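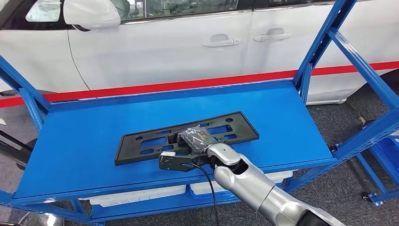
A white vehicle with a red stripe, and a blue metal shelving cart.

By Horacio Arancibia
February

When I was nine, my teacher handed out a new book about growing up, and my friend's mom was NOT happy about it. She thought we were too young. My own dad thought it should have come a year sooner! They talked about it in the parking lot for so long that my ice cream money turned into no ice cream at all, and I remember thinking: wait, who picks this stuff? Who decides what we learn in school?

I write about schools for a living now, so I get to answer my own question.

Let's use my town, Sorndale. We have 2,227 kids in our public schools. Every one of them has lessons, and somebody had to choose those lessons. The big list of what kids should learn is called the curriculum (say it like this: kuh-RIK-yoo-lum). Part of that list comes from the state. The state might say, "Fourth graders should learn about fractions," or "Kids should learn how to stay healthy." It usually leaves a lot of the details to the towns.

Then comes the school board. These are grown-ups who get elected, just like a mayor. They meet in a room with squeaky chairs (ours really do squeak) and they vote on things like which books to buy. The meetings are open, so anybody can walk in and listen. Kids too!

Last year our board had to choose a new health program for Cadwaladr Elementary. It had lessons about feelings, friendship, and how bodies change. Before the vote, the books sat out on a table at the library for 60 days so families could read them. Some parents loved them. Some parents thought a few of the pages belonged at home, with Mom or Dad or Grandma doing the explaining. I went to the meeting, and more than 100 people showed up - I had to stand by the coat rack.

Each speaker got three minutes and a little timer beeped when the time was up. People clapped, people grumbled, and one man read a poem. In the end the board said yes to most of the program, moved two lessons up to fifth grade, and made a form called an opt-out. If a parent signs it, their kid does something else during that lesson, like reading in the library.

Was everybody happy? Nope. That happens a lot when people vote. The ones who are still upset can write letters, come to the next meeting, or even run for the board themselves.

So where do you fit in? You can't vote yet, but you can talk. Ask your family what they think about a lesson, and tell them what you think of it. If something in class makes you feel weird or confused, tell a grown-up you trust. And you can write to your school board. A girl at Cadwaladr wrote to ours asking for more science books, and they read her letter out loud at the spring meeting. I clapped so hard I dropped my pencil.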